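Soup month, week two

1/20/18

So I promised at New Year that I'd cook something from scratch every night in January, and I'm still going, which has surprised everyone in this apartment including me. We've had soup on most of those nights. I'm not sorry! Soup is cheap, it forgives you for nearly everything, and it makes the whole place smell like someone competent lives here.

The resolution came out of a very boring evening with my bank statement. I added up what I'd spent on takeout in the fall and got to $628, and I had to go and stand on the balcony for a bit. A lot of that was noodles. Good noodles, but still. I told my friend Lurdes and she laughed for a long time and then mailed me a bag of dried beans, so I guess I'm accountable now.

The corn one is the one people keep asking me for, so let me get that down before I forget what I did. You soften an onion in butter – slowly, don't rush it – then add a chopped potato, the kernels, a pinch of smoked paprika and enough stock to cover everything. Give it 20 minutes at a low bubble. Then I blend half and tip it back in, so you get something thick with bits to chew on. Salt at the end. Lime if you have it. The leftovers are better the next day, but they do set like wallpaper paste in the fridge, so loosen them with a splash of milk.

I also learned that you can simmer the bare cobs in the stock first and it gets much sweeter. Kartini told me this (Kartini Purba, not Kartini Harahap, who doesn't cook and is proud of it) and I thought she was making it up. She wasn't. I now feel guilty every time I throw a cob away. 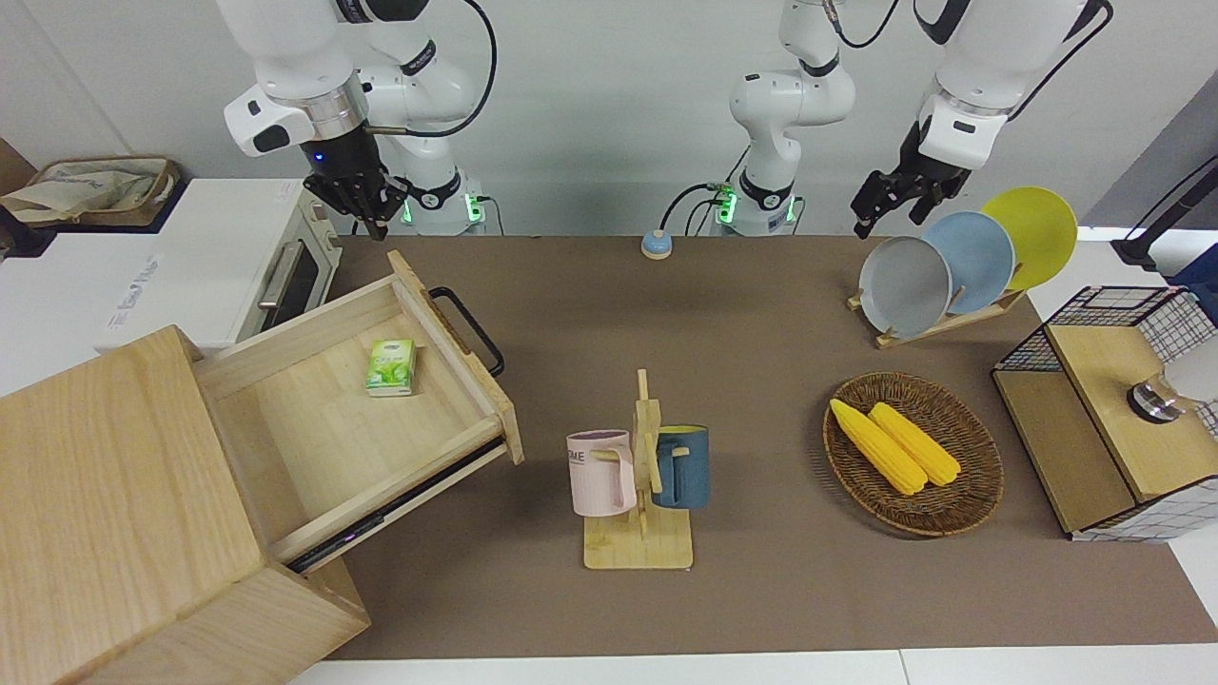

Toast is half the meal

I have strong feelings about what goes next to soup, and the answer is toast, and lots of it. Thick slices, a bit too dark at the corners, buttered while it's hot enough to soak right through. I used to think a toaster oven was a silly thing to own when there's a perfectly good big oven right there, but heating up that huge box for a couple of slices of bread is ridiculous and I've come all the way around. You can do cheese on top! You can do garlic! You can warm the bowls in it, if they're oven safe and you're feeling fancy.

My bread is still bad, by the way. I've baked two loaves this month and the first could have held a door open. Hakim ate three slices to be polite and then asked very gently if I'd checked the date on the yeast. I had not checked the date on the yeast. The second loaf was flat, but it tasted like bread, and toasted with enough butter you'd never have known.

The other thing I've been trying is croutons from the failures. Tear them up, toss with oil and salt, bake until they rattle on the tray. I ate most of a batch standing up before the soup was ready, so they may never get officially reviewed.

Shopping with a list, like an adult, also goes on the list of new things. Corn, onions, potatoes, carrots, whatever greens look least tired. I leave the vegetables out where I can see them, or I forget they exist and find them in the drawer when they've turned to liquid.

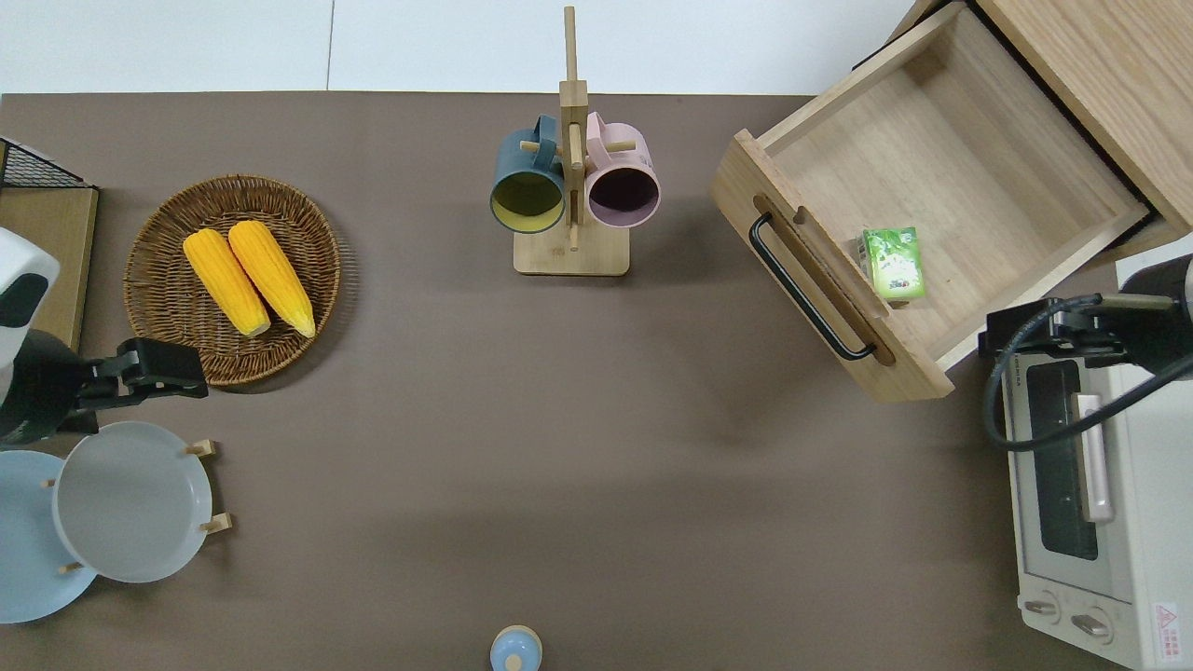 What's on for next week

Lentil with lemon, definitely. Something with Lurdes's beans, if I remember to soak them the night before. And Tirta is coming for dinner and has asked, nicely, if it could possibly not be soup. I'm thinking stew.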